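Stemstead Biltero Wrist Recording Kit

Home > Data collection > Wrist kits

Item 548
In stock, ships from our Wanulgate workshop

The Biltero is our kit for people who want to teach a robot arm by showing it the job. It clips on behind a two-finger gripper, puts a small camera where it can look straight out past the fingertips, and saves what the camera sees together with the arm position and the gripper opening, all on one clock. You guide the arm through a task, press the foot pedal when you're finished, and you have one example. Do that again tomorrow morning with your coffee and you'll be surprised how fast the folder fills up!

We designed it for small labs, classrooms and the kind of workshop where the same table gets used for lunch. You don't need a fancy setup. Toy food, a pot, an ordinary tablecloth and a bit of wall will take you a long way, and we'd much sooner see you record on the table you have than wait for a perfect one. Do move things between examples, though. Slide the toy over, turn it, bring the pot closer, start the arm from a different height. A learning system that has only ever met a banana in one spot will go on reaching for that spot long after you've taken the banana away.
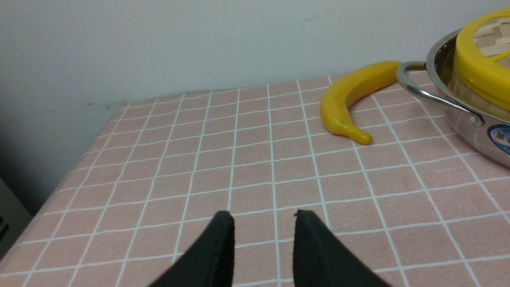

The other thing we get asked is how many examples a task needs, and the answer depends on the task (sorry, we know). For a simple pick and place, Chiamaka Adeleke on our support desk usually tells people to record 37, train on those, watch where the arm goes wrong, and then record more of exactly that. Harder jobs with lids and handles want a good deal more. The memory card that comes in the box has room for 1000 short examples, so you can put off tidying up for a while.

Please keep your failed tries as well. The pedal has a second press for marking an example as a miss, and the Okoro software that comes with the kit puts those in their own folder so they don't slip into training by accident. You can go back later, watch them through, and trim or relabel them - many turn out to be perfectly good up to the last second.

What's in the box
Wrist camera with mount and four screws
Foot pedal with cable
Recording unit and power supply
Memory card
Okoro software license, one computer
Printed quick start guide

Good to know
The mount fits most two-finger grippers with a flat back plate. If yours is rounded, choose the curved mount when you order, at no extra cost. Set the camera angle so both fingertips stay in view when the gripper is open, then tighten the screws and leave it alone. Changing the angle halfway through a set is the most common reason people write to us - mark the position with a bit of tape and you can always get back to it.

Returns are accepted on unused kits in the original box. Spare mounts and pedals are listed under Parts.

Page updated Thursday, January 3, 2019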